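Setting Points and Patience: Hartmut Petersen on Pectin

Hartmut Petersen has run the cooking floor at Rathjen, a small preserves maker in Terndale, long enough to have outlasted two sets of kettles. He agreed to talk on a Friday, after the last batch of quince had been filled, on the condition that the conversation stay on pectin and not wander off into labels and gift boxes.

His first point is that most failed jellies are measured wrong at the start. "People weigh the sugar carefully and then guess at the juice," he says. "Juice is sold by volume and sugar by weight, and the home cook goes back and forth between the two. Weigh both. Then you can repeat what you did."

Petersen works with high-methoxyl pectin for nearly all of the fruit range. It needs acid and a high proportion of dissolved sugar before it will form a gel. For quince, which carries plenty of pectin of its own, he adds 4 grams of powder per kilogram of juice. Strawberry takes more, and he adjusts it by the delivery.

The powder is never added alone. It is blended dry with several times its weight in sugar, taken from the total, and rained into the juice under a fast whisk. "A lump of pectin has a wet skin and a dry middle," he says. "Once the skin forms, you can boil it all afternoon and the middle stays dry. You have paid for pectin that does no work." He likes the juice at 80 degrees Celsius when the blend goes in, and he wants the blend fully dissolved before the rest of the sugar follows.

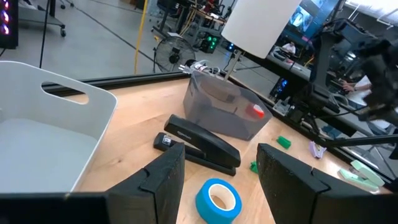
Acid goes in last. Added early, it can start the gel in the kettle, and the stirring then breaks it up. The result is a jelly that looks grainy and weeps in the jar. Petersen uses a citric acid solution, made up fresh each morning, and stirs it in just before filling.

Birgit Kleinschmidt, who keeps the batch records and runs the test bench, joined the conversation at this stage to talk about the end point. She does not trust the cold plate by itself. "The plate tells you something, but two people will read it two ways," she says. "The refractometer gives you a number. I take the reading, I let the sample cool, I take it again. If they disagree, I clean the glass."

Her records show 23 batches of a currant jelly called Bostska before the recipe was fixed. Most of the changes were to the acid. The early jars set hard at the rim and stayed soft in the center — a sign, she says, that the product was going into the jars too cool and had begun to set during filling. A slower-setting grade of pectin, sold to them under the name Ponus, solved most of it. A shorter run between kettle and filler took care of the rest.

Asked what a home cook should take from this, Petersen was brief. Use a wide pan. Keep the batch small. Do not double a recipe, as the longer boil breaks down pectin and darkens the fruit. Leave the jars alone until the next day.

"They tilt them," Kleinschmidt says. "Every hour, to see if it moves."

Petersen's last remark concerned jelly that has not set after a full day. He will reboil it once, with a little more pectin and acid, and he accepts some loss of flavor. A second reboil he considers a waste of gas. At Rathjen those batches go into the glaze for the fruit tarts, where a loose set is what the bakers want.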